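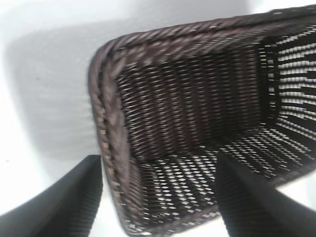 Re: wrist camera exposure and finger choice for basket pickup
From: Ilgın Avcı
To: gripper-users list
4 replies · 2 shares

Kevin Correa wrote:

> We are comparing the Valham parallel gripper with the Hirnetti on open-weave
> baskets. Same arm, same wrist camera, same controller (Merley). The Valham
> holds the rim fine on plastic bins but on wicker it slides along the braid
> during the lift. Has anyone tried ribbed fingers against flat pads? Also, our
> rim detector drops out whenever the basket is tipped toward the light. Auto
> exposure is on. I would like to fix that before I touch the fingers.

Kevin,

I would take the camera first too. Two separate problems show up with dark wicker on a white surface.

Exposure. With auto on, the white table pulls the exposure down and the inside wall goes nearly black, while any wall with light behind it turns into high-contrast stripes. The edge detector likes the stripes better than the rim. We locked exposure at 6 ms and set gain by hand with the basket in view, metering on the braid only. Clipped white in the gaps of the weave does no harm. Mask it and move on.

Blur. At our old approach speed the rim was soft in most of the close-range images, and the pose estimate jumped between the top of the braid and the first row of weave under it. We now stop the wrist for 242 ms before the last pose estimate, then close open-loop. Merley will do this with a dwell on the pre-grasp waypoint. No script needed. Do not put the dwell after the waypoint, as the blend radius cancels it.

Shadow. The basket's shadow on the table has nearly the same outline as the basket. If you segment on brightness alone you will get one blob. Texture works better. We run a local variance filter and threshold that.

On the fingers: ribs running lengthwise helped us against twist, less against sliding along the braid. Cross ribs were the reverse. Flat rubber pads came out between the two and wore faster. I ran 890 cycles on the lengthwise set with no visible change to the ribs. I have no figures for the Hirnetti with cross ribs. Nina has that gripper until the end of July and can probably run your basket if you send her the CAD for the fingers.

One more setting to check. Valham ships with the force ramp enabled, so the fingers touch, pause, and then squeeze. On a rigid bin you will not notice. On wicker the wall gives during the pause and the grasp point moves. Turn the ramp off, or start the lift on the position signal and not on first contact.

Which firmware are you on? The ramp parameter was renamed in version 2.

Ilgın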